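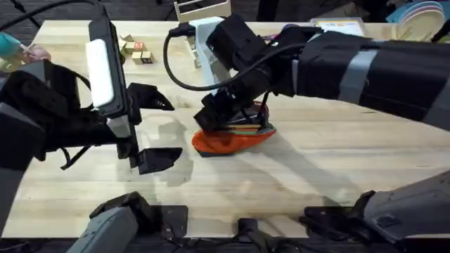 sasto26
Does anyone else keep their pens in one of those soft zip pouches? Mine's a bright orange one and I love it dearly, but I can't fit my markers in with the pencils and still close it.

fedberg_7
Oh, I'd leave the markers out altogether, love. A marker's a desk thing – mine live in a mug. 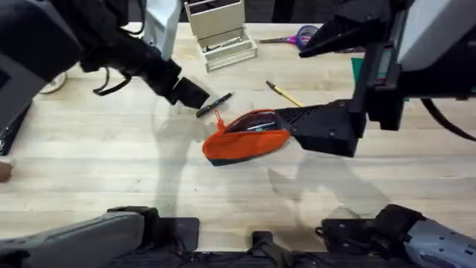
Pencils can have the pouch to themselves.

innes4
Can't agree, sorry! I colour on the bus and want my markers with me. Get a second pouch.

sasto26
Two pouches – now there's a thought.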